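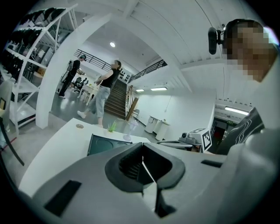

Stop telling us where to look

Went to the aquarium at Flasteck again in June, with my sister's kids, and I came home annoyed. Not at the fish. The fish were great.

It's the talking. Every tank has a voice now. You walk up to the kelp room and a speaker over your head starts in about the kelp. Walk ten feet, another speaker, different voice, and you can still hear the first one behind you. By the jellyfish there's a screen that lights up when you get close, brighter than the jellyfish. Brighter than the jellyfish! Who signed off on that.

I get the idea. People pay $40 a head and somebody figures they should get $40 worth of facts. But I've been going to places like this since I was small, and what I remember is standing in a dark room for a long time while something big went by. No facts. I couldn't have told you what it ate.

The old aquarium in Priken had 3 rooms and a bench. One bench. It faced the big tank and you could sit there till they closed and no one would say a word to you. There was a card on the wall with the names of the fish, some of them out of date, and that was all the teaching that went on. My sister learned every name on that card. She was seven and she did it becuase she was bored and the card was there.

They closed it, of course. Too small, no parking.

Now the plan is for a new one out on the Mamudico pier, 500 parking spots, and the brochure says 137 "interactive touchpoints." I read that line a few times. A touchpoint is a button, as far as I can tell. I'm sure kids will press them. Kids press elevator buttons too. Watch a kid at a button wall sometime — press, press, press, run. Never looks up at the water.

And yes, some people need the audio. People who can't see the tanks well, people who can't read the small cards. Give them good headsets, free, at the front desk. I'd pay more on my ticket for that and not complain. A headset goes in one person's ears. The ceiling speaker goes in everybody's, wanted or not.

So my ask, if anyone from the Mamudico project reads these things. One quiet room. The biggest tank you've got, low light, no screens, carpet on the floor. Benches, more then one. Put the names on a card by the door and leave it there.

The touchpoints can have the rest of the building.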